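Ticket: label printer dropping off network, Solden warehouse
Opened by: Hooman Sharifi
Priority: normal (was high)

Thurs 7:50 - Printer by dock 2 offline again. Power light on, no labels. Jobs sitting in the queue, Bedel orders mostly.

8:15 - Turned it off and on. Came back for 6 labels then gone. Same as last time.

8:40 - Swapped network cable with the one from the spare desk. No change. Put the old one back.

9:30 - Called Stivon support. They want the firmware updated first. Fine. Update took forever, failed at 50 percent, ran it agian and it went through.

10:20 - Still dropping. Looked at the address list on the router. The new scanner at Valentini's desk has the same address as the printer. Someone typed it in by hand in October.

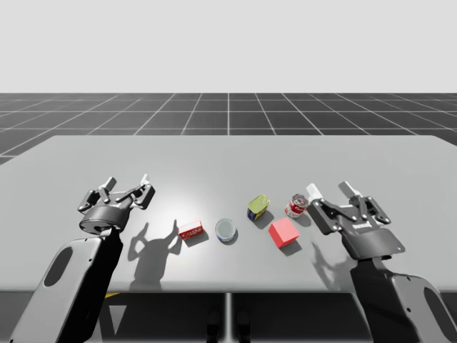

10:45 - Gave the scanner a different address, restarted both. Test page ok. Cleared the queue and resent the Bedel batch, all printed.

1:30 - No drops since. Label roll (the 2000 one) is nearly out, need to reorder.

Leaving open til tomorow, will close if it stays up overnight.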